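Three Hands, One Laundry Pile

Nov 8, 2022

The Voyle two-finger gripper is the one everybody at the Grasley test shop reaches for first, and I can see why. It bolts on in minutes, it closes when you tell it to, and it picked up 68 of the 122 objects on the shop's list without any tuning at all. Mugs, boxes, a tape dispenser. Fine. Then you hand it a pillowcase.

Cloth is where this comparison got fun. The shop had been running rigid parts since July, and the switch to soft goods shook up the rankings overnight. The Voyle pinches a corner nicely but has no good answer when the fabric folds over on itself. The Udico suction head, so quick on cardboard, mostly just breathes through the weave.

Which brings me to the Kutness hand – a thumb, three fingers and a palm with a dotted grip pad. I'll admit I expected a showpiece. It's slower than the other two and it weighs 485 grams more than the Voyle, enough that the arm's payload settings had to be redone. But I loved working with it! You can trap fabric between thumb and fingers, then let it settle against the palm, and the hold feels surprisingly secure when you tug on the loose end.

The wrist camera is the other half of the story. Mounted this close, it sees the fingers and the work beyond them, at the price of a thumb that takes up a good deal of the view. We tried 4 camera angles before settling on one that kept all three fingertips visible.

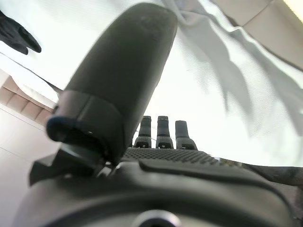
The wrist camera's view past the thumb to the three fingers, with white cloth draped above.

Bright overhead lighting is still a headache. White cotton washes out, and the folds you most want to find are the first thing to go. Dropping the exposure helps the cloth and hurts the dark fingers, so the next round will try a colored sheet and a dimmer room. I'd also like to see the Voyle again with softer pads.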